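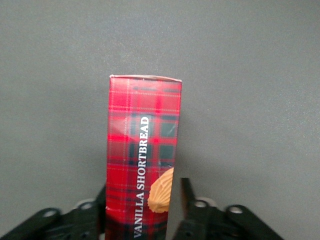 Vanilla shortbread, red tartan box.

People keep asking when Harasym is coming back and what a script supervisor does on it. I can't say much about the first. I can answer the second, so this is a thread.

I worked on both seasons. The show is made by Flernano and it streams on Utetti. It's a crime drama about a family that runs a ferry line in the 1970s. No spoilers for the finale.

The short version of the job: I watch every take and write down what happened. Which hand, which line, which side of the door, how far down the cigarette was. The editor gets my notes at the end of the day.

We don't shoot in story order. The ferry office is one set, so we shoot everything in the ferry office for the whole block and then move on. On the first morning of season two we shot a scene from episode 7, then one from episode 3.

That means the lead had to play a man who has lost his brother before we had filmed the brother getting lost. Part of my morning is telling each actor where they are in the story. "You've known for a day. You haven't slept. You haven't told your mother."

Some actors want a lot of that. Some want only the last thing their character said before this scene. You learn who wants what in the first week and you write it on the inside cover of your binder.

My binder for season two was the breakdown, the lined script, a timeline of story days, and a page for each main character with clothes, injuries and hair. The injuries page for the younger sister ran longer than anyone planned.

Lined script, for those who asked: you draw a vertical line down the page for each setup. Straight where the actor is on camera, wavy where they're off. When the editor looks at a line of dialogue they can see every angle that covers it.

Accents. The family is from Gomura, which is a made-up port, so there is no real accent to match. The dialect coach built one. I kept a list of words we had settled on, since people drift when they're tired. "Harbor" was the main offender.

Period stuff is mostly not my department. Props, costume and the art department do the research. But if a watch shows up on the wrong wrist or a date on a newspaper doesn't match the story day, that's me, and I got one of those wrong.

Episode 4, the kitchen argument. The newspaper on the table is dated in November and the story day is in spring. It was a late swap and I didn't look at it again. It's readable if you pause. Several of you have paused.

The coat thing in the ferry scene isn't a mistake. He takes it off in a shot that was cut for time. We knew it would jump and the editor picked the better performance. I would have picked it too.

That's most of what gets called a continuity error, by the way. Somebody noticed, and there was a choice between a matching take and a good one.

The dinner scene took two days. Everyone at the table is eating and talking over each other, and every bite has to land on the same word for each angle. Experienced actors take very small bites. One of our guest actors ate a full plate on the first take and then had to do that again until lunch.

Timing is also mine. Before the shoot I read the scripts against a stopwatch and give the producers an estimate. The season two finale came out at 70 minutes. That was too long, and the writers cut a funeral. I still think about the funeral. It was a good scene.

What I don't do: I don't write the script, I don't change the script, and I don't give actors notes on their performance. If a line gets skipped I tell the director, and the director decides if we care.

How I got into it: I was an office assistant on a hospital show and asked to sit next to the script supervisor on my days off. I did that for a season. Then she had a second unit day she couldn't cover.

If you want to do this work, take a scene from any show and try to write down everything one person does with their hands. Then watch it again and see what you missed. Do it with a dinner scene after that.

Paper or tablet: I use a tablet on set and print the timeline. The tablet has died on me in the rain and the paper has not.

On season three. The scripts exist. Like everyone else we're shut down, and I have not been given a start date. When Flernano has something to announce it will come from them and not from me.

Both seasons are on Utetti. If you rewatch, listen to the way the mother says "harbor" in the first episode and then in the last. That change is on purpose and she came up with it herself.

I'll take questions under this one for the rest of the evening. Nothing about the brother, please.

May 26, 2020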